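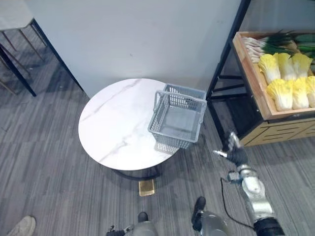
HaverfordとFilthamの両市で保健情報の冊子を発行しているElluraは、睡眠をテーマにした体験記の公募を7月に始める。題は「眠れない夜、眠れた夜」で、昨年の「血圧と私」に続く企画となる。応募は郵送、専用フォーム、持ち込みの三通りで受け付ける。持ち込みの場合は、Haverfordの事務所にある白い丸テーブルまで進み、上に載っている灰色のプラスチックのかごに封筒を入れる。テーブルは大理石のような模様の天板で、かごには持ち手が付いている。受付で名前を告げる必要はなく、受領の連絡は後日、応募票に書かれた連絡先に届く。

対象はHaverfordまたはFilthamに住んでいるか、通勤・通学している16歳以上の人。医療や介護の仕事に就いている人も応募できるが、患者や利用者の話を書くときは、本人が特定されないようにすることが条件になる。家族の睡眠について書いたものも対象に含む。未成年者は保護者の署名が必要で、署名欄は応募票の裏面にある。

作品は2000字以内。下限はない。日記、手紙、会話、詩、箇条書きの記録など、形式は自由とした。手書きも受け付けるが、鉛筆書きは複写で文字が薄くなるため、ペンで清書するよう求めている。題名は応募者が自由に付けてよい。写真や図を添えることはできるが、審査の対象になるのは文章だけで、添付物は返却しない。

編集を担当するNaheed Buttさんによると、睡眠を選んだのは、昨年の応募作に眠りの話が多かったためだという。血圧について書いてもらったはずが、夜勤明けに昼間眠れないこと、夜中に何度も起きて計った数値のこと、いびきを家族に指摘されて受診したことなどが繰り返し出てきた。「血圧の欄に収まらない話がたくさんあり、冊子に載せきれませんでした。それなら次は最初から睡眠で募集しようと決めました」とButtさんは話す。

昨年の公募には301編が寄せられ、このうち34編を冊子に掲載した。冊子は3173部を印刷し、両市の図書館、薬局、診療所の待合室などに置いた。残部はなくなっており、増刷の予定はない。図書館では現在も館内で読むことができる。

昨年の掲載作には、減塩の食事に切り替えた最初の週の献立をそのまま書き写したもの、父親の血圧手帳を遺品として読み返したもの、薬局の窓口で毎月交わす短い会話を並べたものなどがあった。薬の飲み忘れをめぐる夫婦のやり取りを台本の形で書いた作品は反響が大きく、Filthamの公民館で朗読会が開かれた。朗読会は今回も予定しているが、会場と日程は決まっていない。

今回新しく設けるのは「短い記録」の部門だ。寝た時刻と起きた時刻、昼寝の有無、その日に気づいたことを一行ずつ、七日分書いて応募する。文章を書くのが苦手な人にも参加してほしいという声が読者から届いたのを受けた。用紙は応募票と一緒に配るが、同じ項目がそろっていれば手持ちの手帳の写しでも構わない。記録が抜けた日は空欄のまま出してよく、後から埋める必要はないとしている。

記録用紙の様式は、健康記録の用紙やノートを作っているDetskaが提供する。文字を大きくした版と、交代勤務の人向けに一日の始まりを自由に決められる版も用意する。Detskaは審査には加わらない。用紙に商品の広告は入らず、応募者の連絡先がDetskaに渡ることもない。

審査は二段階で行う。一次審査ではElluraの編集部員が全作品を読み、二次審査では両市の看護師、薬剤師、図書館の職員が加わる。審査員の氏名は結果発表のときに公表する。作品は氏名を伏せて番号だけで読む。評価するのは、書き手自身の経験が具体的に書かれているか、読む人に伝わる文章かどうかで、医学的な知識の量は問わない。誤字や文法の誤りも減点しない。

一方で、治療法や商品を他人に勧める内容は掲載できない。「これで必ず眠れる」といった断定がある場合は、編集部から書き直しを頼むことがある。睡眠薬や市販薬の名前は、作品の中では「処方された薬」「薬局で買った薬」などに置き換えて載せる。お酒や寝具についても商品名は出さない。昨年はこの点の説明が応募要項になく、掲載前のやり取りに時間がかかった。今年は要項の最初のページに書き、応募票にも確認欄を設けた。

入選者には、掲載冊子と図書券が贈られる。最優秀賞などの順位は付けない。昨年は順位を付けるかどうかで編集部の意見が分かれたが、病気や体調の話に順番を付けることへの抵抗が強く、見送った経緯がある。今年もその方針を引き継ぐ。「短い記録」部門の入選者にも同じ品を贈る。

掲載時の名前は、本名、筆名、匿名から選べる。年代と住んでいる市は原則として載せるが、希望すれば省くことができる。応募票に書かれた住所や電話番号は連絡と発送だけに使い、冊子の発行後に処分する。著作権は応募者に残り、Elluraは冊子とウェブサイトへの掲載、朗読会での使用について許可を得る形をとる。ほかの公募に出した作品は受け付けないが、個人のブログや学校の文集に載せたものは、その旨を書き添えれば応募できる。

作品とは別に、眠れないことへの相談が編集部に届くことも見込まれる。Buttさんは「私たちは相談を受ける立場にないので、返事に困ることがあります」と話し、今回の応募票には、かかりつけ医や薬局に相談するよう促す一文を入れた。眠れない状態が続いて日中の生活に支障がある人、眠っている間に呼吸が止まると言われたことのある人、運転中や作業中に強い眠気がある人には、公募の締め切りを待たずに受診してほしいとしている。処方された薬を飲んでいる人が、体験記や記録のために量を変えたり中断したりすることは避けてほしいという注意も添えた。

書き方の講座も開く。Haverfordでは昼の部、Filthamでは夜の部を設け、どちらも内容は同じ。前半は昨年の掲載作を声に出して読み、後半は各自が書き出しの数行を作る。参加は無料で、申し込み順に受け付ける。夜の部は午後7時に始まる。小さな子どもを連れての参加もできるが、託児はない。手話通訳や要約筆記が必要な人は、申し込みのときに知らせる。講座に出なくても応募に影響はない。

英語以外の言語で書かれた作品も受け付ける。編集部で読める人がいない言語の場合は翻訳を外部に頼むため、審査の結果を知らせるのが遅れることがある。掲載する際は原文と訳文を並べる。昨年は二つの言語を混ぜて書いた作品があり、混ざったままの形で掲載した。今年もこうした作品は歓迎するという。

代筆や聞き書きによる応募もできる。本人の話を家族や支援者が書き取った場合は、応募票の該当欄に書き取った人の名前を記す。音声だけの応募は昨年問い合わせがあったものの、今回は見送った。文章の整理に人工知能を使ったソフトを利用した場合も、その範囲を応募票に書くことになっている。使ったことだけを理由に落選とすることはないが、経験の内容まで作らせたものは対象外とする。

応募要項と応募票は、両市の図書館と公民館、冊子を置いている薬局で受け取れる。Elluraのウェブサイトからも印刷できる。郵送の場合は封筒の表に「睡眠体験記」と書く。切手代は応募者の負担となる。専用フォームからの応募では、送信後に受付番号が表示されるので控えておく。番号が表示されないときは送信が終わっていないため、時間を置いてもう一度手続きをする。

事務所への持ち込みは午前10時から午後4時まで。封をしていない原稿は受け取れない。建物の入り口に段差があり、車いすやベビーカーで訪れる人は、裏手の通用口の呼び鈴を押すと職員が開ける。駐車場は台数が限られているので、バスの利用を勧めている。

一人が応募できるのは、体験記と「短い記録」にそれぞれ一点ずつ。両方に出す場合も応募票は一枚でよい。締め切り後の差し替えはできない。結果は入選した人にだけ個別に知らせ、入選作の題名はウェブサイトに掲載する。選考の理由についての問い合わせには応じない。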